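Setting up your Muson bread machine for the first loaf

7 min read

This section covers everything between getting the machine out of its carton and eating the first loaf you aren't ashamed of. Those may turn out to be different loaves. If you have owned a bread machine before, read it anyway, particularly step 4, where experienced owners come to grief with great confidence.

Before you start

Find a flat spot on the bench at least a hand's width from the wall and well clear of overhead cupboards. The lid vents steam at the back, and a cupboard door that has been steamed every second morning for a year will never close properly again.

Plug the machine straight into the wall. Don't use a power board shared with the kettle and the toaster, unless you enjoy resetting the clock by torchlight.

CAUTION: The machine walks. On the heavy kneading stage it can creep along a smooth bench, and it has no idea where the bench stops. Check the rubber feet are clean, and put a damp tea towel under it if yours is a traveller.

First run (no dough)

1. Take out the pan by turning it a quarter turn anticlockwise and lifting. Remove the cardboard collar, the plastic bag, the second plastic bag and the recipe leaflet, which has been put exactly where the element will scorch it.

2. Wash the pan and the paddle in warm soapy water. Dry them. The pan doesn't go in the dishwasher, whatever your brother-in-law does with his.

3. Put the empty pan back, close the lid and run program 9 (Bake Only) for 20 minutes. There will be a smell like a hot hair dryer. Open a window. It fades by the second run, and if it doesn't, stop and ring us.

Let the machine cool with the lid up before you go on.

The basic white loaf

4. Fit the paddle on the shaft. It should drop all the way down with its flat side matching the flat side of the shaft. Now look again and confirm that you really did fit the paddle. A loaf made without one comes out as warm soup under a hat of dry flour, and about half the calls to our service line begin with someone describing it.

5. Pour in the water first. Use tap water that feels neither warm nor cold on your wrist. In July, when the tap runs like a mountain creek, take the chill off with a splash from the kettle. Water that's too hot to hold a finger in will kill the yeast.

6. Add the oil, salt and sugar, then the flour in one heap so it covers the water like an island that has got above itself. Use bread flour. Plain flour will give you something, and you can call it what you like.

7. Make a dent in the top of the flour and put the yeast in the dent. Keep it away from the salt and the water, most of all if you're using the delay timer.

8. Wipe any spilled flour off the rim, lock the pan in, close the lid and choose program 1. Press Crust until the light sits on Medium. Press Start once. Pressing it twice pauses the program, and pressing it a third time in annoyance cancels it.

NOTE: Weigh the flour. A cup of flour can be nearly anything, depending on how hard you've packed it and how your week is going. The kitchen scale from the Uso range runs on the same battery as the machine's clock, if you need a spare.

Checking the dough

9. Ten minutes into kneading, open the lid and look. This is allowed. You want a smooth ball that tacks lightly to your finger and cleans the sides of the pan as it goes round.

10. If it's smearing about like porridge, add flour a spoonful at a time. If it's thumping around like a shoe in a dryer, add water by the teaspoon. Wait a full minute between additions – most of the disasters we hear of were a good dough three spoonfuls earlier.

11. Once the kneading stops, leave the lid alone. The loaf is rising and wants warmth and privacy.

Getting the loaf out

12. When the machine beeps, press Stop and lift the pan out with two oven mitts. The handle is metal and has been sitting in an oven.

13. Turn the pan upside down and shake. If the loaf stays put, wait five minutes and shake again. Don't go in with a knife. The non-stick coating isn't covered by the warranty against knives, forks, skewers or temper.

14. Look for the paddle. If it isn't on the shaft it's in the bread. Let the loaf cool a little and work it out with the plastic hook supplied. Do this before slicing.

15. Cool the loaf on a rack for as long as you can stand, which should be an hour and is usually closer to six minutes.

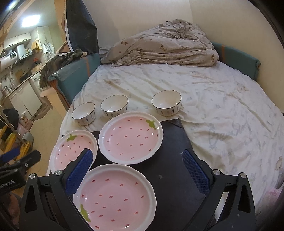 Words: Trinh Lưu | Recipe testing: Rigoberto Llanos | October 2020

Using the delay timer

The timer counts the hours until the bread is finished, and takes no interest in when it starts. If it's ten at night and you want bread at seven, set it for nine hours. Don't use it with milk, eggs or anything else you wouldn't leave on the bench overnight.

Set the time first and the program second, and the machine will forget the time. Choose the program, then the crust, then the time, then Start. We've asked the people who design the buttons about this and they feel it is intuitive.

If something went wrong

Sunken top: too much water or too much yeast. Cut back the water by a tablespoon and try again before you touch the yeast.

Short and heavy: old yeast, usually. Stir a teaspoon into some warm water with a pinch of sugar. If it hasn't frothed in ten minutes, bin the packet.

Hit the lid: you've used the large recipe in the small pan. The small pan takes no more than 800 grams of finished loaf. Let everything go cold before you scrape the lid, and try to be philosophical.

E01 on the display: the machine is too hot to start again. Leave it open for half an hour.

Error code 217: this one can't be cleared at home. Unplug the machine, write down which program you were running and contact service. Turning it upside down and shaking is for step 13 only.

The next section, on page 23, deals with wholemeal, rye and the fruit dispenser, in rising order of difficulty.

Muson Kitchen Service, Drundidthorpe | Write to us care of Hằng Tạ, Customer Help | © Muson | Back to top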